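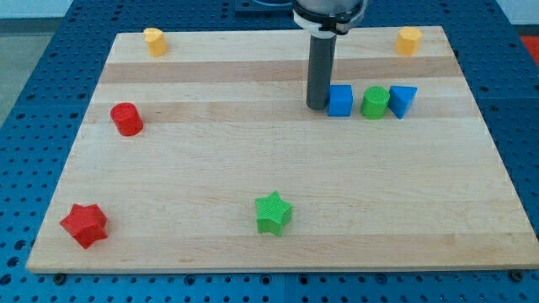

So what do you get to see at a robotics open day? Mostly people being very patient with a machine, and if you go at the right time you get to boss it about a bit yourself.

I went along to the one at Mirkbridge on 18/11/2023, mainly because my neighbour's lad had been on about it for weeks and I fancied a nose round (and there was cake). It's the second time they've opened the doors to the public and it was a good deal busier than I'd expected. The car park was full by the time I got there, so I left mine up by the church and walked down.

Print this page
E-mail this to a friend

Parvaneh Esfahani did the welcome and the safety talk, then we were split into groups and sent off round the building. Ours started with the block pushing, and I could have stayed there all morning! You give the arm an instruction in ordinary words, say "put the green star next to the red one", and it has to work out which piece you mean and nudge it over the board. There's no hand on it for picking things up, just a rod, so everything has to be shoved. It's harder than it sounds. Try moving a cylinder across your kitchen table with the end of a wooden spoon and you'll see what I mean.

Daniyal Jadoon was running that session and he let anybody who wanted to have a go at the instructions. One little girl asked for all the blues together, very politely, with a please at the end. I asked for the yellow one to go in the corner and was told, quite rightly, that I hadn't said which yellow one or which corner. The second attempt went better, although it took three pushes and one of them was in the wrong direction.

After that we had a 20 minute talk from Houshang Daneshvar on how they teach the thing. I'll admit some of it went over my head, but he was good with questions, and he had a lovely bit about how differently people say the same thing. "Shove it left a touch" and "move it slightly to the left" both have to work. Somebody asked whether it could cope with a Geordie accent, but the instructions are typed, so we never found out.

Tea and cake were in the front office. The lemon one went first.

They're hoping to do another in March. Entry was free, and I'd get there early if you want a turn at the blocks.

Print this page
E-mail this to a friend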